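Nelari light wood table, reviewed by Manju Bajpai
17th May

I wanted a plain, pale table that wouldn't make the place feel smaller, and I paid $348 for the Nelari (plus 15 for delivery, grr). The grain is what sold me! Long soft lines, cream going into tan with a hint of pink, and it goes almost white when the light hits it.

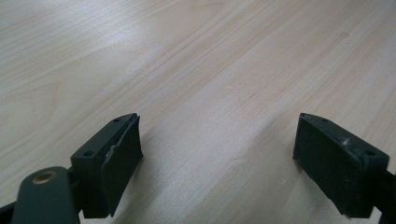
Does it need a coaster under a hot mug?
I'd use one. Mine got a faint ring the first week, and it took a lot of rubbing with a damp cloth before it faded.

Size is good for one person with stuff. I spread out, so a mug, a toothpaste box and both my elbows is a pretty normal load, and I still don't feel squashed. The corners are rounded too, which my hips appreciate.

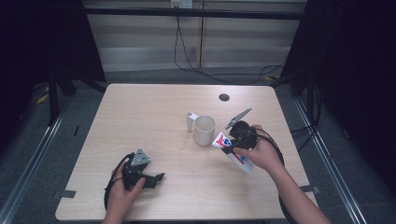 Mug and toothpaste box on the Nelari

My one gripe is the cable hole toward the back. It's a nice round dark grommet, but a fat plug won't go through, so I had to feed mine over the edge.

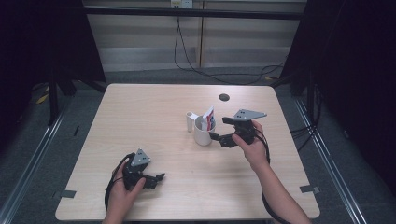 Assembly was easy enough, though the instructions skip a step with the legs and I put one on backwards. Four stars from me, and I'd buy it again in the same color.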